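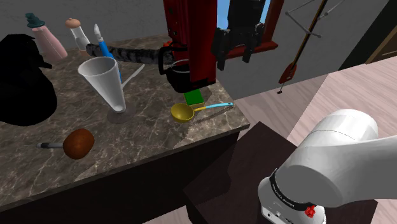
Fig. 1. Rendered kitchen counter with a pink bottle and a white shaker.

Student Project Report
Film and Television Studies, second year
Author: Brenda Farías
Submitted: 5 Jun 2021

Subject of the project

My project is about the television series Wukuleck and the feature film which was made from it, Wukuleck: The Tresby Gate. The series is a costumed hero show for children and families. It ran for three seasons. The film was released in October, between the second season and the third, and I wanted to find out how much of the film a viewer needs to know to follow the last season.

Material

I watched all 158 episodes of the series and the film in its theater version. There is also a longer version on disc, but I could not get it in time. For the summaries I used my own notes, which are 291 pages by hand. I did not use fan pages for the plot, only to check the spelling of names.

Short summary of the film

The hero, Dimaculangan, works in a repair shop by day and guards the town of Tresby at night. In the film a second guardian arrives from the other side of the gate. He wears nearly the same armor, but in gray, and he does not speak until the middle of the story. The two fight on the old bridge and the gray guardian wins. Later we learn that he was the teacher of Dimaculangan's mother. The gate is closed at the end, but the key is left with the gray guardian.

Connection to the series

I found three places in the third season where the film is used directly. The first is in the opening episode, where the bridge is broken and no character explains why. The second is the key, which comes back when the shop is robbed. The third is a short talk between Dimaculangan and his mother about her teacher. A viewer who has not seen the film will understand the robbery, I think, but the talk with the mother will be difficult.

The gray guardian himself does not appear in the third season. His helmet is shown once, on a shelf in the shop of the trader Grurance. I had to watch this episode two times before I saw it.

Problems during the work

The episode numbers on the discs are different from the numbers used on television, because two recap episodes were left out of the first set and put in the last one. My first table was wrong for this reason and I made it again with the television order.

I also planned to compare the music of the film and the series. The closing song is the same, with new words in the second verse, but for the rest I do not have enough knowledge of music to write about it properly. This part was removed from the report with the agreement of my supervisor.

The corrected episode table is in Appendix A, and the scene list of the film is in Appendix B.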